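Inicio | La institución | Servicios | Galerías | Contacto

Galería: Lavandería y ropa de casa

La Residencia Jondley pone a disposición de sus residentes y familiares una nueva galería dedicada a los espacios de servicio. La presente entrega corresponde a la lavandería, área en la que se reciben, clasifican y acondicionan cojines, almohadas, mantas y demás textiles de las habitaciones y salas comunes. La coordinación del área está a cargo del señor Segundo Taipe.

Durante el mes de julio se efectúa la revisión anual de las piezas de mayor volumen, que requieren un tratamiento separado del resto de la ropa. Cada pieza se registra en la ficha 782 antes de su ingreso y se devuelve a la sala de origen una vez concluida la revisión.

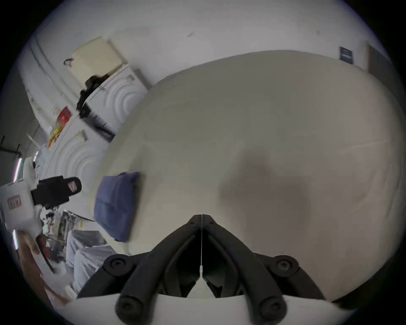

Pieza blanca de gran volumen y cojín azul, en el área de lavandería.

Se recuerda a los usuarios que las fundas deben entregarse cerradas y con la etiqueta de habitación a la vista. Los cojines de uso personal se reciben en el mostrador 2. Para consultas sobre piezas pendientes de entrega, puede marcarse el anexo 1404 en horario de mañana.

Archivado en: Vida en la residencia, Servicios generales
Compartir (2) | Comentarios (0)
Galería anterior | Galería siguiente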